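Basket Finisher and Packer, Part-Time — Lepik Basket Works, Datville

Posted 28 December 2002

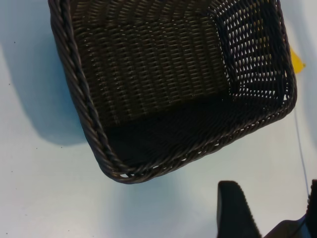
We are looking for one person to join the finishing room at our Datville shop. The job is 20 hours a week, mornings, with some extra hours before the spring orders go out.

You will check woven baskets as they come off the shelves, trim stray ends, look over the rims and corners, wipe each basket down and tag it. You will then nest and box them for pickup. Most of what we handle is storage baskets for shelves and closets, in several sizes, and we pack around 800 in a normal month. Our largest buyer is Oltik, a home goods store in Drekent, and their orders have to be sorted by size and color before boxing.

No weaving experience is needed. We will show you how to tuck and trim a rim. You should be able to stand for most of a shift, lift a full carton, and spot a loose strand in dark weave — good eyesight or good glasses will do. Experience in packing or stockroom work is a plus.

Pay is by the hour and is discussed at the interview. Gloves and aprons are supplied. Parking is behind the building.

To apply, stop by 429 Mill Road for a form, or mail a short letter with your work history and two references to the same address. Please write "Finishing" on the envelope.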